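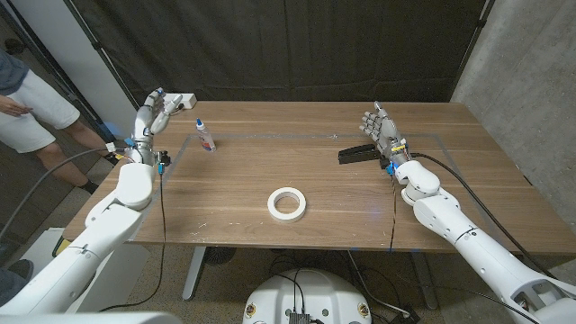

2.1 Materials and work surface

All sorting tasks were set out on one wooden table with a light brown top. Grey tape marked the edge of the work area, and every item had to stay inside it during a trial. The items included a small bottle of white glue, a roll of white masking tape and a black rectangular object. The top had light scuffs, which we left as they were. Each of the 60 layouts was used in 2 sessions.

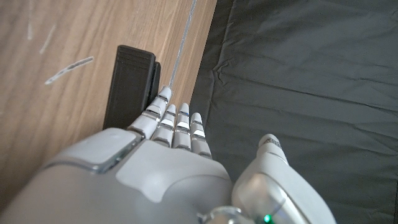 R. Skenance

Figure 1. Work surface and black object, Garasholm workroom.

The black object could be laid flat or stood upright, and the two positions were scored separately. Upright placing took longer to set out, as the object had to be put back whenever it fell. The roll of tape was always laid flat. Layouts followed the Jatard sheet, with 4 starting places for each item.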